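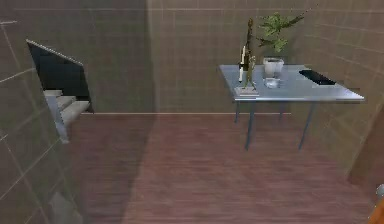
The Velline home helper costs 755 dollars a year, and for that you get software, a practice room and a promise. The robot itself is extra. I've been running the trial since July, which means I have spent a good part of my summer asking a simulated machine to tidy a simulated table, while the real one in my kitchen went to seed.

The pitch from Hetham, who make it, is that you rehearse a chore in a rendered room until the robot has it down, then turn it loose on your own stuff. Their stock room has a wood floor, tiled walls, some stairs and a table with a plant on it. It also has a small clear glass sitting in front of the plant pot, and I have come to hate that glass.

My test job was "clear and wipe the table." I ran it 100 times on the default settings. The flat black thing at the right end gave it very little trouble. It slides it, lifts it, puts it down again. Fine. The tall sculpture on its white base it treats with the respect I'd give a sleeping dog, and goes the long way around. The glass it got to the end of the job in 16 runs. The rest of the time it missed it, nudged it, or went at the leaves behind it as if they were the cup.

Wiping is better. Give it a bare tabletop and it does neat overlapping strokes and doesn't skip the corners, so it beats my son. Give it a tabletop with things on it and it wipes around them, so it is exactly my son.

I also tried Flodico's Miranda package, which is cheaper at 314 dollars and slower at everything. It does at least stop and ask when it isn't sure what it's looking at. It asked a lot. By the end of a session I could have cleared the table, wiped it and had lunch.

Can either one do your housework yet? No. If you build these things for a living, Velline is a decent place to practice, the menus make sense, and the shadows and reflections are good enough to cause honest mistakes. If you just want a clean table, buy a sponge. I'll look again when the next update comes out, since I've paid for the year.

Three stars. The third is for the wiping.

Safta Sandu

Contact | Copyright Safta Sandu, all rights reserved | Back to top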